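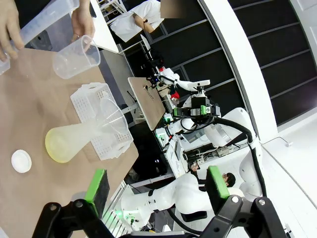
Prep room news from Patdale

The prep room at Patdale reopens on Monday at 8.30. The new shelving is up along the corridor wall and the old cupboards have gone to the Clalton site, where Gert Oosthuizen wanted them for the garden store. The sink by the door drains properly again. The second sink is waiting for a part, so please leave it alone for now.

Keys are held at reception as before. If you had a key to the old cupboards, hand it in to Rowena Panganiban by the end of February.
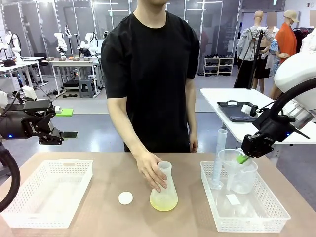 Labels were the thing most people raised in the staff survey, and the rule from now on is a short one. Anything with liquid in it gets a label with the contents, the date and your initials. Small amounts count too: a flask with a shallow layer of pale yellow liquid in the bottom and its cap lying next to it could be almost anything to the person who comes in after you. Cap it, label it, or empty it the proper way. Rolls of labels are in the top drawer under the window, with two pens that should stay there. Unlabelled containers found on Friday afternoons will be moved to the holding shelf, and Charito Enriquez will email round once before they are disposed of.
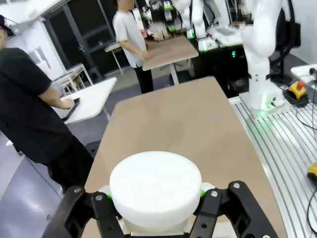
Orders and deliveries

We have changed supplier for gloves and paper towels. Mercado will deliver every second week in place of Cellbridge, and the first delivery brought 40 boxes of gloves, mostly medium. Large are on back order. If your group needs small, put it on the sheet by the phone.

Please stop ordering single packs of pipette tips on the department card. Arturo Villa can add them to the main order, and the carriage is free on anything over £100. The cut-off for the main order is noon on Wednesday. Late requests go into the next one.

The freezer inventory is still missing 29 entries, nearly all from the bottom drawer. If you have something in there, write it on the list on the freezer door. A shelf number and a name will do.

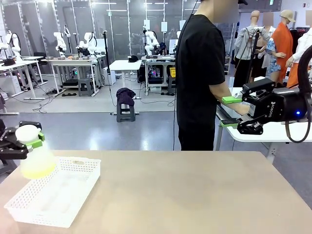

Divina Lagman, Stores and Prep

I will be running the short induction for new starters again this term. It takes around half an hour and covers waste, spills, the wash-up rota and where things live on the new shelves. Existing staff are welcome to come along, particularly if you haven't used the room since the summer. The wash-up rota itself has gone back to one group per week. Swaps are fine as long as you cross out the old name on the sheet. Email me for a place at the induction, or call in at stores before ten most mornings.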